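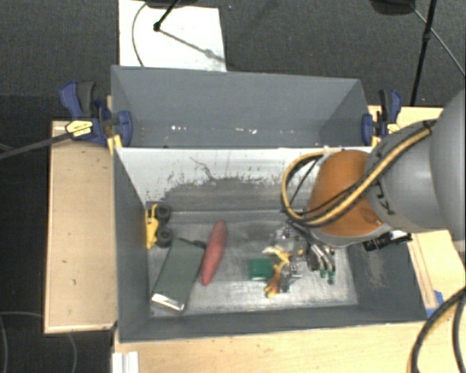
2月 作業ノート:エポキシ接着剤の硬化条件、続き

前回からの持ち越し。Sollikの二液型を使ったアルミ板の重ね継手で、せん断強度のばらつきが大きい件。混合比は重量で管理しているので、残る候補は脱脂と硬化温度の立ち上がり。今回は温度側だけを動かす。

試験片
板はOrozcoから入れた同一ロット。表面は研磨紙で一方向に荒らし、アセトン拭きを2回。拭いた後は素手で触らないこと。重ね代は治具で合わせ、はみ出しは硬化前にヘラで取る。硬化後に削ると端部に傷が入り、そこから割れが始まるので比較にならない。

硬化
恒温槽の設定は50℃。条件Aは常温から槽と一緒に昇温、条件Bは設定温度に達した槽へ直接投入。治具の熱容量が大きく、Bでも接着層の温度はすぐには追従しない。熱電対は治具表面でなく板の端に貼り直した。前回の記録は治具側の値なので、そのまま並べないように。

所見
Aの破断面は凝集破壊が主。Bは片側の板に界面剥離が混じる。粘度が下がったところで荷重が片寄り、層が薄くなった部分ではないかと考えているが、断面を見るまでは保留。ガラスビーズを混ぜて層厚を固定する案は、粒径の手持ちがないため次回以降。

引張試験機
Ludexのロードセル、無負荷でゼロ点がわずかにずれる。暖機を長めに取ると落ち着く。校正用に1000 Nで当てたときの指示値は許容内だったので、今回のデータは補正なしで採用した。つかみ具の歯が摩耗している側は滑りやすい。交換部品はSkevoscombeに問い合わせ中、型番の返事待ち。

メモ
・主剤の缶の底に沈降あり。使う前に必ず底からかき混ぜる。
・混合後の放置時間を記録していない試験片が2本ある。集計から外した。
・ヘラの洗浄にアセトンを使うと柄の塗装が溶ける。IPAに変更。
・秤の風防が閉まりきらない。混合時は換気扇の風下を避ける。
・データは共有フォルダの接着の下。ファイル名の末尾がA/Bの条件。

次回
Bの試験片を樹脂に埋めて切断し、層厚を端から端まで測る。薄い側と界面剥離の位置が合えば、治具の押さえをばね式に変えて再試験。合わなければ脱脂の手順に戻る。埋め込み樹脂は発熱の小さいものを使う。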